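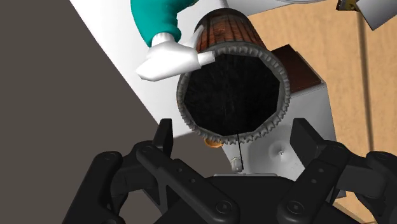 Plusari is asking everyone who uses Cleller, our household robot simulator, to stop using the grip force readings from version 7 until they have installed the repair we are releasing today, April 11, 2026. The fault lies in the way the software works out contact between a gripper finger and a thin or uneven edge, and we are sorry to say it got past our own checks before a customer caught it. Smooth, solid shapes such as blocks are handled properly. The trouble comes with openings like the toothed gray rim on the brown container, where the software can lose track of one finger and report a light touch even though the simulated squeeze is much harder.

No one has been hurt, and we know of no damage to any real arm or gripper. All the same, we are treating this as a safety matter. Many of our customers use simulated runs to choose the force limits they later set on working machines, and a limit chosen from a bad reading could be too high for a home with people in it.

The first report came from Constanza Riquelme at Herrera, whose team was practicing bathroom tidying tasks and noticed that the readings did not match what they expected. She kept careful notes and was very patient with our questions - we owe her a big thank you. Our engineers then repeated her task 110 times and got the wrong reading in 13 of those runs.
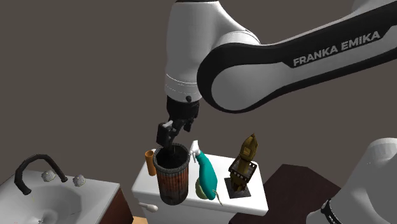 Cleller bathroom setting, with the gripper fingers just inside the rim of the basket on the toilet tank lid.

"I would much rather be writing to our customers about something cheerful, but they trusted us with this work and they deserve to hear it plainly and from us," said Paraschiva Cozma, head of product safety at Plusari. "If you set a force limit using version 7, please go back and check it on your own equipment before you run that machine near anyone."

The repair is free and can be downloaded from the customer page. Saved runs will not correct themselves and need to be run again after installing it. Botond Kocsis and his support team will help anyone who has a large number of runs to repeat, and they are happy to talk it through by phone if that is easier. A full written account of the fault will go out to all customers in May.

Press contact: Pilar Quezada, Plusari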